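Consumer Claims and Evidence
Handout 4: Reading a "tested" claim
Instructor: Jingyi Song

Most of you wrote last time that a product claim is fine if "a study backs it." I'd like you to be harder to please. A study of what, paid for by whom, and compared with what?

Take the Uletti survey in your packet. It asked 1433 shoppers whether a cleaner "worked well." Most said yes. Nobody was given plain water to try, so we can't tell what the cleaner added. Jérémie Jacquet's reply, also in the packet, makes this point and then goes on to trust a Hovik panel of 10 people. I don't see why he does.
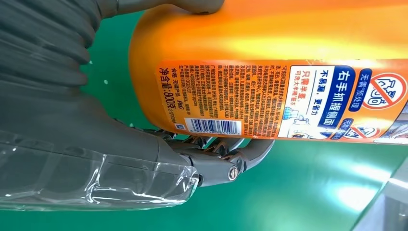 Reading time: 4 minutes

Labels mix two kinds of text, and you should learn to pull them apart. Instructions tell you what to do. "Grip the side with your right hand," printed in Chinese on an orange bottle, can be handy or useless, but it promises no result. Claims do promise one, and those are what we grade.

Watch the words "up to." A product that removes "up to 100 percent" of stains has promised you nothing at all. "Recommended" is nearly as weak unless you know who did the recommending and what they were paid.

For next time: read the Dirkmont pages and find one claim you would accept as written. I doubt there are many. Write down what evidence would change your mind about it. "More research" will not get credit.

Optional: Fu, chapter 4. Too kind to the industry, but the part on sample size is clear.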